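Box Tipping: Project Report
Otama Robotics Club, Group 2
Akihiko Aoki and Huia McKinnon
October 24, 2026

We joined the club in April knowing nothing about robot arms, and this was the first project we got to pick for ourselves! Our question was simple: can the arm take a parcel that is lying flat and stand it up on its narrow end without bumping anything nearby? Dlamini, the group before us, only worked with blocks, so a box was new ground for everyone. 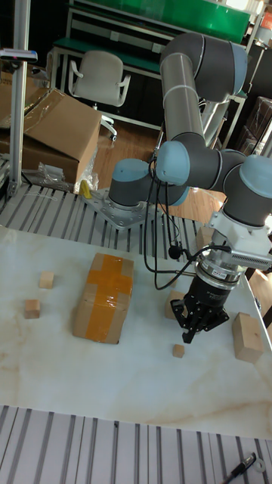

Most of our early time went into the approach path. The wrist wants to swing wide on its way down (Huia calls it the chicken wing), and with blocks on both sides of the box there isn't much space for that. We wanted the clutter, though. Orange tape crossing over the top of the cardboard gave our vision script, Sakix, a strong color to look for, and it found the middle of the cross much faster than it ever found a plain brown lid. The light wooden blocks were harder, especially the tiny one, which Sakix kept mixing up with the veins in the tabletop.

We ran 200 practice moves in the simulator before trying the real arm, then 36 real attempts. Our log file ended up with 803 lines, and we read every one of them. The biggest surprise was speed. Going slower did not help much, but waiting 500 milliseconds after closing the fingers helped a lot. 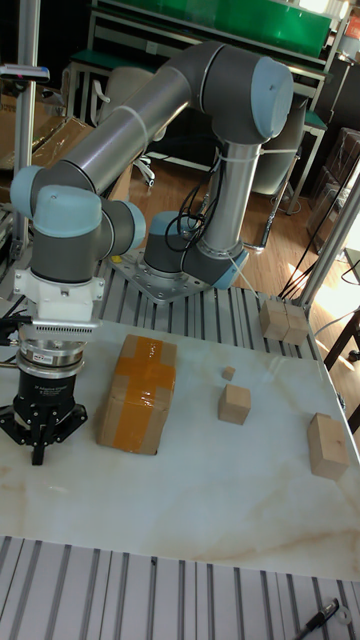 That pause became a setting we could change from the menu, and Akihiko wrote a little test that tries different values in a row. We also rewrote the release step twice. In the first version the fingers opened too early and the box rocked; in the second they open a bit at a time, and we love watching it.

Next we want to try Callby, the path planner the older students use, and teach Sakix to ignore the table pattern. Huia also wants to try a heavier box. Our code and the full log are in the club folder under "tipping".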